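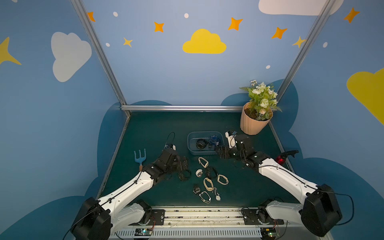 Researchers at Kovel have published results for a training method that teaches a pair of robot arms to sort small, awkward objects from fewer demonstrations than their earlier approach needed. The report came out on Sep 22, 2024.

The task is tidying watches into a plastic tray. Straps curl, chains drag and faces are easily scratched, so the group considers it a harder test than stacking blocks. Other items, such as a spray bottle and a garden hand rake, share the table so that the software has to learn what to leave alone.

Under the older method, the team recorded 2866 demonstrations by human operators. The new one used 1126. It divides each recording at the point where the gripper closes, then trains on the approach and the carry separately — an idea the group first tried in April.
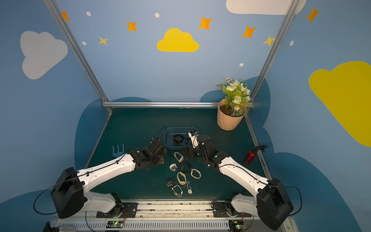

Does the method work on objects the arms have never handled?

Only partly. With unfamiliar watches the success rate fell by almost 30 per cent, and most of the failures involved long chains.

Séverine Lemaire, who led the work, said the drop was larger than she had hoped. "The carry is fine. It is the first touch that goes wrong, when the strap lies in a shape the system has no record of," she said. Her group tested 1013 pick attempts in all, with the watches laid out afresh before each set.

A second laboratory, at Kullmont, is repeating the trials with its own arms and a different table. Lemaire said she would wait for those figures before making any claim about other kinds of gripper.

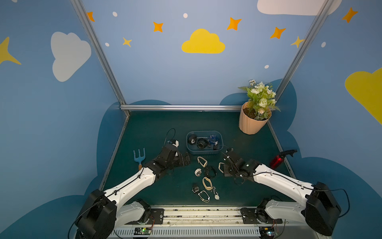

What comes next

The group plans to add keys and spectacles to the task. It will also release the recordings — though not yet the training code, which is still being checked.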